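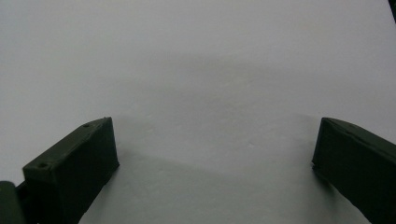 4.2 Open-day sessions

The second data set was recorded at the Grumside open day, held at the Grirnby site on 31 Mar 2026. Visitors used the Uson hand-held gripper at a white work surface after a short spoken introduction. No practice trial was given. In total, 116 visitors took part, and each was allowed up to 11 attempts at the pick-and-place task described in Section 3.

Figure 4. View from the hand-held gripper, with the two fingers apart over the white surface.

Recordings were stopped at 1,000 attempts, the limit set before the event. Attempts in which the visitor spoke with staff during the approach were kept - removing them would have left too few first attempts for comparison with the laboratory group. Finger opening was logged throughout, and approach time was measured from the first movement of the tool to the first closing of the fingers.

Scoring followed the Benítez protocol, with one change. A second grasp within the same attempt was scored as a correction and did not count as a new attempt. Results for first and later attempts are reported separately in Section 5.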